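Salt, sugar and the water in homemade ketchup

Most home recipes for ketchup tell you to simmer "until thick". I have made nine batches to that instruction and no two kept for the same length of time, so since May I have been weighing the pan.

The last batch began at 3848 g of sieved tomato, onion and spice. Vinegar, sugar and salt went in later, once the bulk had come down. Final weight was 1077 g, from which I filled the bottles and had a spoonful over for the fridge.
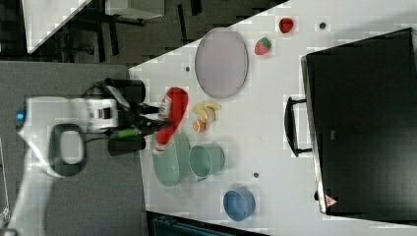
Iltico wrote under the previous post that weight alone tells you nothing about acidity, and that a pH strip should be used on every batch before it is bottled. I accept this. Strips are hard to read against a red sauce, so I now thin a teaspoon with distilled water and use the Didard meter, calibrated the same evening.

Two notes on method. Weigh the empty pan first and write the figure on the lid in grease pencil. Stir with the same spoon throughout and leave it in for every weighing — mine holds more sauce than I had assumed.
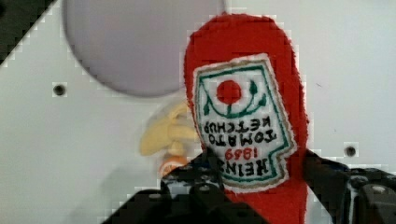 Viscosity is the part I have not solved. A sauce that coats the spoon at a simmer sets much stiffer by morning, and the Lemness batch, made with plum tomatoes, would not pour at all. The embroidered label on the plush bottle has a round red tomato on it, solid and without a seam, closer to a salad variety than to anything I would cook down. Salad tomatoes gave me 788 g from the same starting weight, with a thinner taste and a longer boil.

Next batch will be Trevaskis seed, 19 plants, if the blight holds off.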